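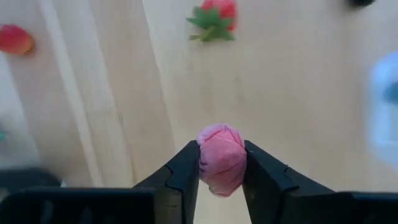 Wrist camera view: pink squishy in the fingers, strawberry and the red fruit still on the table.

Teaching an arm to pick up soft stuff by remote control

I've had a bunch of emails asking how I record my demos for soft objects, so I'm finally writing the whole thing up. It's the same routine I use for hard plastic toys up to a point, and then soft things start misbehaving and you need a few extra habits. If you've already got a leader and follower arm talking to each other, you can start right here. If you don't, go do my Cirside setup page first and come back (bring snacks, the calibration part is long).

What I'm working with

The follower is a small desk arm with a two-finger gripper and a little camera at the wrist. I drive it with a leader arm that I hold in my hand, and whatever I do with the leader, the follower copies. The recording software is Prokum, which Obadia Owino got me hooked on, and I run it on an old Kendberg desktop that sounds like a hair dryer. Any recorder that saves joint positions and camera video on the same clock will do fine.

Before you record anything

Clear the clutter, but leave a few objects you're not going to pick. I like having toy fruit on the table with the thing I want, so the arm has to learn which object matters. My first try in October had only the target on the table, and the policy I trained would happily go after anything you put in front of it. It grabbed a roll of tape with total confidence!

Then open the wrist camera feed full screen and drive the gripper down to the table a couple of times without recording. What you want to see is both fingertips, plus enough tabletop past them to spot the object coming in. If you can only see fingers, tilt the camera up a little and tighten it again. Do this now. If you move the camera halfway through a session, your early demos and late demos won't match, and you'll be as grumpy as I was.

Check your lights too. I pull the blinds and use a desk lamp bounced off the wall. Pale wood tables pick up reflections really easily, and a bright patch that wanders across the table all afternoon is one more thing for the model to get confused by.

Set your grip limit

This is the big one for soft objects. With a hard toy, the fingers close, hit plastic and stop. With something squashy they just keep going, and the leader handle gives you no feeling for it (mine doesn't, anyway, fancier ones do). So I set a torque limit on the gripper before I start.

Put the object between the fingers by hand, close slowly and watch the sides. I stop when the thing bulges a bit above and below the fingers, and then I lift it and give the arm a gentle wiggle. If it slides, close a touch more. If it folds in half, back off. Save that limit and leave it alone for the whole session. Pongsak Phetsri does it differently, he leaves the limit wide open and trusts his hand, and his demos are prettier than mine, but he's also been doing this a lot longer and plays the drums.

Recording a demo

1. Park the follower at its home pose. Same pose every time. I put a bit of tape on the desk so I know where the leader goes too.

2. Put the target down somewhere new. Turn it as well. Crumpled objects look different from every side, so spin it, flip it, squash it a bit and let it sit however it wants.

3. Hit record, count one beat, then move. That little still moment at the start makes trimming so much easier.

4. Come in from above with the fingers open wider than you think you need. Stop just over the object and look at the wrist feed, not at the arm. Yes, it feels weird at first! But the wrist feed is what the policy gets, and if you're steering by something it can't see, it has no way to learn what you did.

5. Go down with one finger on each side. Keep the object centered between the tips.

6. Close slowly, and pause once it's held. I hold for one breath.

7. Lift straight up, then travel. If you lift and travel at the same time, soft things drag on the table and twist in the fingers.

8. Lower it into the bin, open, back away, stop recording.

I do 16 demos, take a break, and do another batch. Past that my wrist gets lazy and I start cutting corners on the approach, and you can see it in the playback.

What to keep and what to toss

Watch every one back at double speed. I throw out anything where I bumped another object on the way in, and anything where I paused in mid-air because I was thinking about lunch. Long random pauses are poison. The policy learns them, and then it just hangs there.

I do keep the demos where I missed a little and fixed it, as long as the fix was smooth. Out of my last session I kept 23, and 2 of those were corrections like that. I wouldn't want a whole set of them, but a couple seem to help the arm when it comes down off center.

Things that went wrong for me

The object sticks to one finger when you open. Open all the way and wait a second before backing off. If it's still hanging on, wipe the fingertips with a dry cloth.

The follower lags behind the leader. Usually it's the video preview hogging the computer. Shrink the preview, or close the Darwish plot window if you use that plugin. I love it, but it's a pig.

The fingers close before they get there. Check your demos, you're probably squeezing the leader on the way down without noticing. I was!

The grip looks fine on video but the object drops during the lift. Go back and redo your grip limit with that exact object. Two squishy things that look alike can be very different inside.

Next up I want to try handing an object from one arm to the other, which so far has been mostly a way of throwing things on the floor. If you get stuck on any of the steps, email me a clip of the wrist feed along with your grip limit and I'll take a look.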